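Tri du linge : que devient notre équipe ?

Celeste Iturra
Bonjour, je travaille à la blanchisserie Clurimar. On nous demande maintenant de faire le tri avec des pinces tenues à la main, pour préparer un robot. Est-ce que nos postes vont changer ?

Corentin Chauvin
Oui. Demande par écrit.

Benedetta Marchetti
Chez nous, à Ellton, deux collègues sont passées au contrôle des pièces. Le salaire est resté le même, mais la cadence est montée à 300 pièces. Il faut négocier les pauses avant, car les poignets fatiguent.
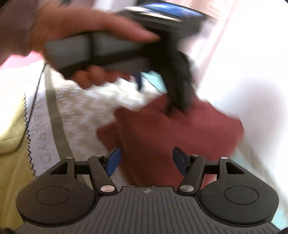

Le tissu bordeaux, touché par la pince.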